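3. Household textiles and the reuse of printed bedspreads

3.1 Background and participants

The interviews in Brandville were made in September, usually in the late morning, when the heavier housework was finished. In total we visited 39 households. The questions were prepared in two languages and tested first with the relatives of one of the authors, and after this test we removed the questions about income, which made people answer more shortly to everything that came later. Each visit started with a general talk about the home and moved slowly to the textiles kept in it.

We asked the participants to name every bed covering they had at home, to say how it was obtained, and to tell when it is used. This produced a list of 179 items. Blankets used only for travel were left out, and so were baby covers, which follow different rules and would need a study of their own.
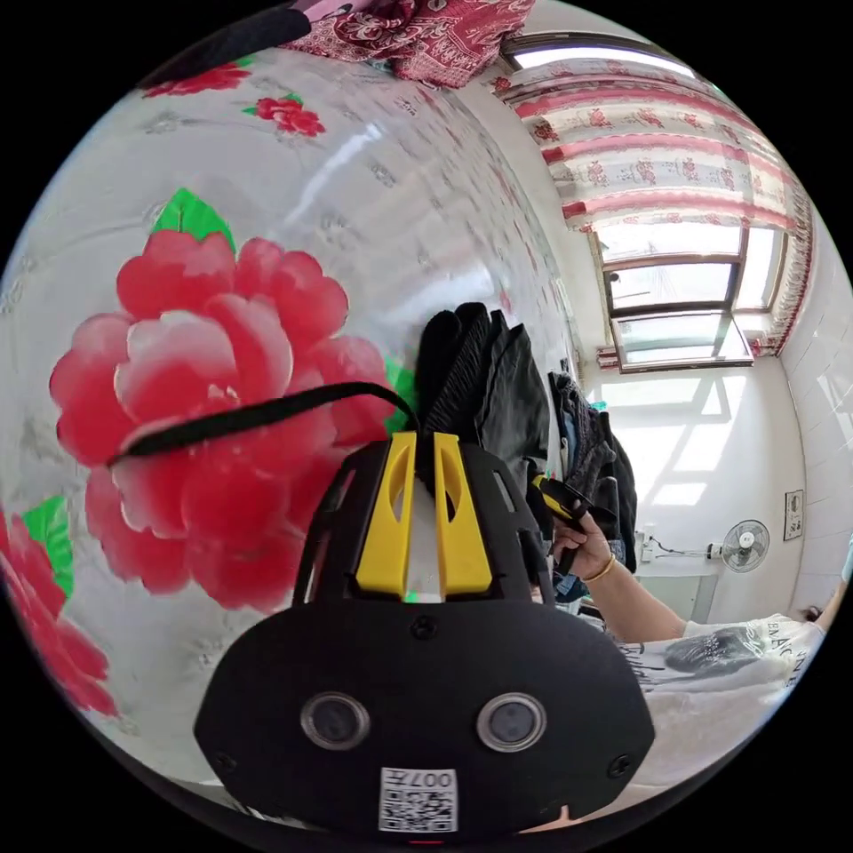 The words that people use for bed coverings are not stable. The same person could call one item a "cover" at the beginning of the interview and a "spread" at the end. Khosravi, in his earlier notes on the Tetari district, solved this problem by asking for the place of the item in the order of the bed, from the mattress up. We followed his method. In this paper, "bedspread" means the top layer which stays on the bed during the day, whatever the owner calls it.

3.2 Floral print as a default choice

Large flowers were the most common type of decoration in our list, and the peony was mentioned more often than the rose. Older participants connected the peony with weddings and with gifts from the mother's side. Younger participants did not make this connection - for them it was simply what the shops offer. One woman told us that she had never chosen a flower in her life, the flowers were always already on the bed.

The quilted type has a special position. It is thicker, it hides the uneven surface of the blankets below, and its price is higher than that of a single printed layer. For these reasons it is often kept for the room that guests may see.

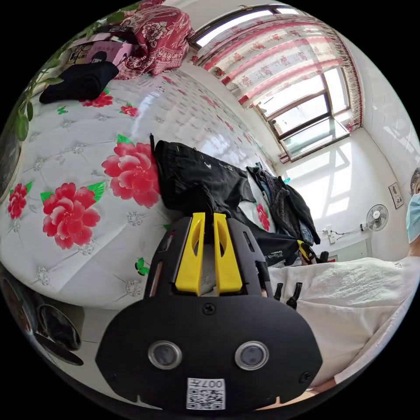
Figure 2. White quilted bedspread with large pink-red peonies and small grey embroidered rosettes at the quilting points.

The sellers in the Zamani market confirmed that a white ground is harder to sell in winter. Babaei explains the preference for dark grounds by the difficulty of drying large pieces indoors. Our interviews support this only partly. Several participants said that they like white exactly because it shows that the house is clean, and they accept the extra washing.

3.3 The bed as a working surface

In the small apartments the bed is also used in the daytime for folding, sorting and packing. This use was not part of our first plan, but the participants returned to it again and again, so we added a question about it after the first 10 visits. People described putting down clothes and bags on the bed when they come home, and they had different opinions on whether this is acceptable. Some protect the bedspread with an old sheet. Others consider that a bedspread has exactly this duty, to receive what comes from outside and to keep the bedding below it clean.

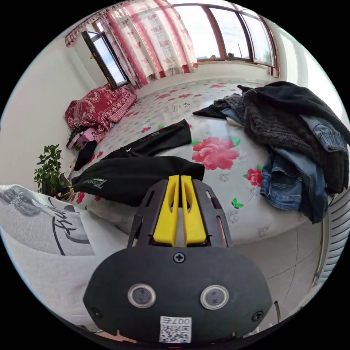 Figure 3. Black cloth bag and flat black garment lying on a bed with a floral covering.

The disagreement was strongest between generations in the same home. In 2 households the mother and the daughter answered this question together and could not agree, and we recorded both answers separately. Where the bed was shared by sisters, the rules were more strict and were sometimes said to us as a kind of law, for example that no bag may touch the pillow side.

3.4 Later life of the bedspread

When a bedspread loses its color it moves down in the order of the bed, and after this it leaves the bed completely. The most frequent next uses were a cover for stored mattresses and a cloth for the floor during painting. Quilted pieces were also cut into seat pads. The Skandida collection point accepts old textiles, but few participants had brought a bedspread there, and those who did had first removed the border to keep it.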